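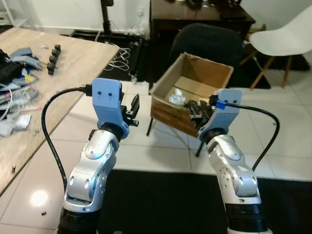 Small parts on the worktable, with the open cardboard box beside it.

How to clear a worktable of small parts into one box

Last updated: September 24, 2019

I repair and build small things at home, and for many years my table was a place where parts went to sleep. When I moved from Olden I had to pack the table in one evening, and I did it badly. I found the last of the screws in November, inside a shoe. After this I made myself a method, and I write it down here for other people who have a table like mine.

What you need

One cardboard box of middle size. Clear bags which close. A marker, some tape, and a stool or low stand to put the box on. Do not put the box on the floor if you can avoid it. Your back will complain, and small parts which miss the box will roll under the desk.

Step 1. Place the box

Put the stool close to the table, so near that your hand can go from one to the other without a step. Fold all the flaps to the outside. If a flap stands up by itself, tape it down to the side of the box.

Step 2. Make groups before you pack

Stay at the table and push the same kinds together. I make my groups like this:

- printed plastic pieces
- black clamps, brackets and similar
- knobs and other things you turn
- cables
- everything which is still in a bag

Please do not open the bags to look what is inside. I have lost whole evenings like this. If the bag is clear, you can already see enough.

Step 3. Flat packages first

Anything flat or still wrapped goes to the bottom. The heavier black parts go next, in one corner, so that they support each other and do not slide when you lift. Long or pointed things I lay down along the side of the box, with the point low. A point which looks up will find your finger later.

Step 4. Cables

Make a loop as wide as your hand, turn the end two times around it, and stop. Tight loops are bad for the cable near the plug. Cables go on top of the hard parts, where they also work as a soft layer.

Step 5. The crumbs
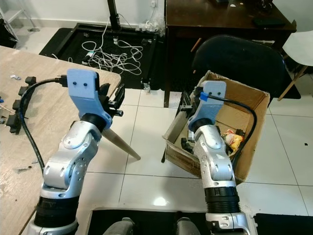
Should I keep the very small broken bits that remain on the table?
Keep only what you can name. Collect the rest with a piece of folded card and put it in the bin.

For the ones you can name, use one small bag and write "unknown size" or whatever is true. My own bag has lived through 3 boxes. Wipe the table after with a cloth which is only a little damp, along the grain, and wait until it is dry before you put new work on it.

Step 6. Close and write

Write on the side of the box, not on the top, because boxes get stacked. I write the groups and not the single parts. A box of 500 g you can carry with one hand, but a full box of metal parts needs both hands and a second strip of tape across the bottom.

Comments

Khôi Mạch
Good page. I do step 4 before step 3, because my cables are always lying over the other things and pull them down. Do you see a problem with this?

Stela Mihăilă
No problem, only put them on the chair until the hard parts are in. If they go first in the box, you will have to dig for everything.

Huron69
I use 2 smaller boxes, one for plastic and one for metal. Lighter to carry, and the plastic does not get scratched.

Khương
What do you do with knobs? Mine are still fixed on their strip and I don't want to take them off.

Stela Mihăilă
Leave them on the strip. Wrap it in a cloth and put it in near the top.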